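The laundry package asks us to pay for the easy half

By Angelica Belmonte
Nov 11, 2025

My cousin Consolacion Yap manages a guest house, and last month she received an offer from Vorero. Vorero sells a package for small businesses: one folding machine with two arms, a table, and a service in which the machine is taught your own garments before it is delivered. The package is called Lultis. She sent me the papers and asked me if she should sign. I worked nine years in a hotel laundry before I began to write, so I have opinions about folding.

My short answer to her was "not yet." The long answer is this column.

The price is $2,000 at the start and then $60 each week. For a house of her size this is serious money, but it is less than I expected. The teaching is included for 56 garments, which you choose yourself and send in a box. People handle your garments with gloves and hand tools that record the movement, and the machine learns from these recordings. I find this part of the offer very good. A company that learns from hands has at least understood who knows the work.

What I do not like is how the papers speak about garments. There is a table of folding times, and every line in it is a towel, a pillowcase or a flat sheet. A towel is a rectangle. It was a rectangle before washing and it is a rectangle after. In my old laundry we gave the towels to the new girls on their first morning, and by lunch they did them well. If Lultis folds towels, I congratulate it, but I would not pay $60 a week for this.

The difficult piece is the one with elastic. Trousers with a gathered waist do not want to lie flat. The cloth below the band makes folds in all directions, the band itself turns over, and you must first find where the front is. We used to take such a waist in the fingers and lift it a little before anything else.
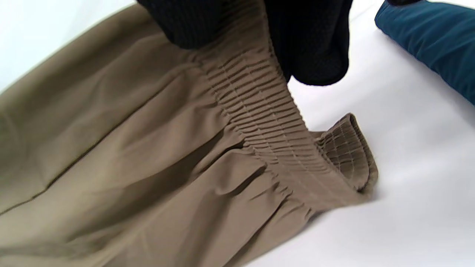
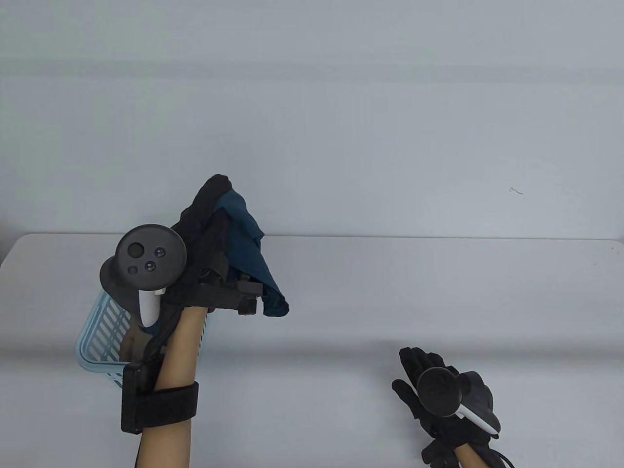

What the price should include

I wrote to Vorero with 2 questions. The first was how many of the 56 garments may be clothes with elastic. The reply was polite and came the same day: as many as the customer wishes, but the folding time is guaranteed only for "flat goods." So the customer may send difficult pieces, and the company promises nothing about them. I think this is the wrong way around. The promise has value exactly where the work is difficult.

The second question was what happens when garments change. Consolacion buys staff trousers from Dagdag, a small maker, and Dagdag changes its cloth whenever the supplier changes. A new cloth slides differently in the hand. The reply said that new teaching can be ordered "at the current rate," and the current rate was not in the letter. I asked again and I am still waiting.

I must be fair. The other offer she has, from Plunham, is cheaper and has no teaching at all. You get the machine as it is, with a list of what it can fold, and trousers are not on the list. Against this, Vorero is clearly the better product. If you have only bed linen, and much of it, you could sign today and probably be content.

But most small houses have a mixed basket. Some pieces are thin, some are padded, one is always inside out. I would ask Vorero to write three things into the contract: a folding time for elastic waists, a fixed price for teaching one new garment, and the right to send back the machine in December if the first is not reached. These are modest requests, and a company which is sure of its teaching should be able to sign them.

Consolacion has sent them my list. Until they answer, her trousers are folded by hand on the table behind the kitchen.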